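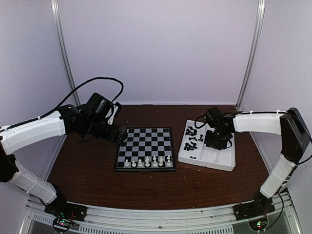

Imogen Farrant
Workshop technician, sixth-form college

Search questions, kits and parts

Is the Follero two-arm kit worth it for a small teaching workshop?

We have a bit of money to spend before the end of December and I'm looking at the Follero two-arm bench kit, sold here by Niselberg. You get two arms, a rail for the front of the table and the base mounts. The booth panels and corner posts are extra. The job I've picked to judge it on is setting up a chessboard, black pieces in a tray at the right, white pieces at the near side of the board. It's the same layout as in the picture at the top. I like it because the pieces are small and different heights, and students can see at once whether a piece is on its square.

What I want to know from people who own one:

Does the left arm get to the far corner of the board without its wrist blocking the view of the squares? With the gripper over the far left corner I can't see that corner at all from the front.

How do the grippers cope with pieces lying on their sides in a heap? Standing pieces don't worry me much.

Is the cable routing all right over a school year? The cable goes along the top of the upper link with small white ties and then makes a big loop over the wrist. I don't want to be replacing it every half term.

And is the Niselberg support plan worth paying for? It's on the quote as a separate line and I can leave it off.

Budget is tight but not silly. Groups of 4, one kit.

Answer 1

We've had the Follero kit for two years, used most weeks. I'll take your questions in order.

Reach is fine if you keep the board in the middle or slightly left. Ours gets to all the squares. The view is a problem, yes. The wrist is bulky and covers whatever it's working on. We put a second camera on the other side and that sorted it. If you only have one viewpoint, have the program move the arm clear before it checks the square.

Heaps are the weak point. A piece on its own, lying down, it picks up well enough once you've set the finger width. Where they are tangled together it will often take two or knock one further under the others. We spread them out by hand before a lesson. A tray with low walls helps, and tape it down because ours used to creep.

Cables: leave the loop loose. We pulled ours tight to look tidy and had a connector go on the right arm. Put it back the way the booklet shows and it's been fine since. Check the ties when you check the base screws.

Support plan, we paid for it the first year and used it once. They were quick. I wouldn't renew it, but for a first year with someone new to it I'd say yes.

One thing you didn't ask. Budget for spare gripper fingers. The packs of 28 finger pads are better value than the small ones if you can share with another department.

Answer 2

Have you looked at Jilatum? Cheaper I think. My brother in law has one but only the single arm and he uses it for something else so can't say about chess. Shao does one as well.

Answer 3

I had the Jilatum single arm on loan before we bought the Follero, so to add to the reply above: it is cheaper, and for moving pieces from a tray to a board one arm will do the job. You don't need two. What two gives you is one arm working on the board while the other deals with the tray, and students get something out of making them wait for each other. If that isn't in your course, save the money.

I haven't used the Shao.

On the panels, we bought them and I'd buy them again. Plain walls make the camera side much easier. People walking past in different coloured jumpers upset our piece detection before that. You could make your own from board if you have the time.

Ask Niselberg which base modules you'll be sent. Ours came with the older ones and we had to swap them to run the current software. The part number for the newer one ends in 3027. They changed them for free but it took a good while, and we lost half of a unit over it. Get it in writing on the quote.

Setup took me 2 afternoons, most of it getting the rail level on a table that wasn't.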